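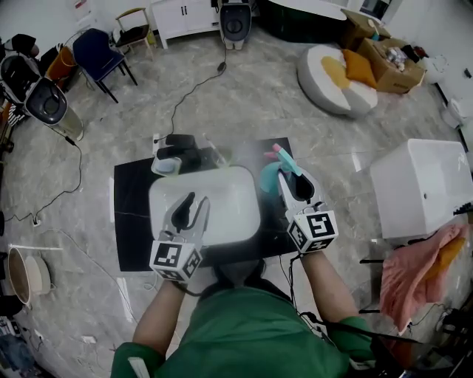
**Packed lunches and picky eaters: what we learned at the Sodton after-school club**

Report for the Community Nutrition practicum, 2019-09-21

When our group picked this topic back in June, we thought we would be writing mostly about vegetables. We did write about vegetables (a lot!), but the parents were so generous with their time that the project grew into something closer to a study of family routines, and we are very glad it did.

Our club serves families from Sodton and Brestia. We asked 40 parents to keep a simple lunch diary for their child, and 20 of them also came to a tasting afternoon, where the kids tried bean dip, roasted squash and plain yogurt with fruit. 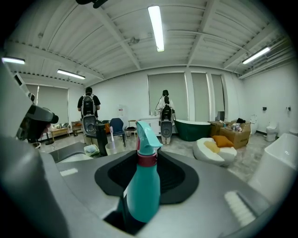 From the diaries we ended up with 1,029 lunch entries, a wonderful pile of reading. Most families packed the same two or three meals over and over. Several parents wrote that they felt guilty about this, and we tried to tell them kindly that a familiar lunch that gets eaten is worth a great deal to a tired child.

At the tasting the squash was the surprise favorite, though a few kids would only touch it with a cracker. 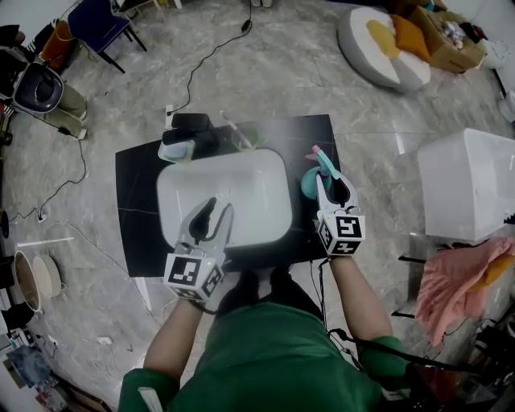
**Should parents stop packing a food that keeps coming home?**

We would suggest keeping it in the box in a very small amount, next to something the child already likes, and leaving it there without comment for a few weeks.

Our next step is to share the tasting recipes with the Brestia families who could not make it that afternoon.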